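Setting up a tasting sheet: an interview with Noeline Katene

2019-01-03

The apple assessment sheets used at Miltport have a line near the top marked "presentation." Noeline Katene, who has run the fruit grading bench there since it opened, wrote that line herself and has rewritten it 4 times.

"The first version said 'on a clean surface.' People put the fruit on newspaper, on steel, on a green tray," she said. "A green tray changes what you write down for ground color. You cannot compare those sheets afterward."

The current version asks for a plain white plate on a dark gray cloth. The plate has no border and no pattern. The cloth should be large enough that the assessor sees nothing else while looking down at the fruit.

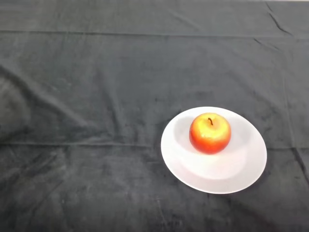 Katene grades color before anything else is recorded. She starts at the shoulders and works toward the base, noting ground color first and blush second. "Yellow at the top going to red at the base is two entries," she said. "If the change is gradual, write gradual. If there are streaks, write streaks. Do not write 'attractive.'"

Stem and cavity come next. The sheet has boxes for length, thickness and curvature, and one for the depth of the hollow. Gloss is entered last, on a short scale, and she asks assessors to move their heads before they decide – a highlight from a lamp is easily taken for wax.

Dirk Rathjen, who enters the sheets at Susov, said the plate rule cut the number of entries he had to send back. In June he returned 27 sheets out of 200. Most of those had the blush and ground color boxes reversed.

Asked whether a bowl would do, Katene said no. "A bowl hides the lower third. The deepest red is often down there. With a shallow plate you see the skin right to where it touches."

She also wants the apple upright, stem up, one to a plate. It need not be centered. Shadow on the plate is acceptable as long as it is soft and the assessor can still read the skin on that side.
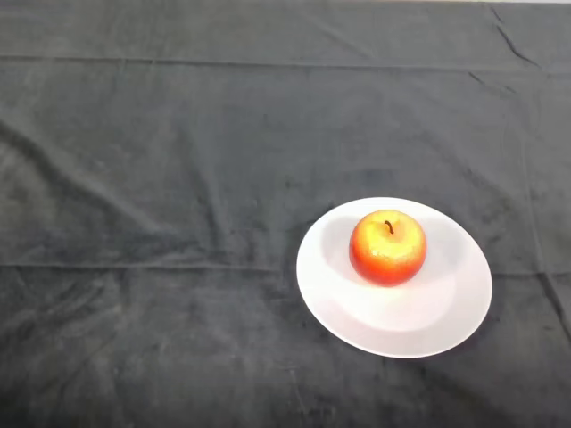
Notes on cloth and lighting

Katene recommends a matte fabric, washed before first use. Black was tried and dropped. "Pale fruit looked paler than it was," she said. "Charcoal is easier to work with for a whole session."

Lamps should be left alone once the first sheet is started. If one has to be moved, the assessor draws a line across the sheet and begins again with the same fruit.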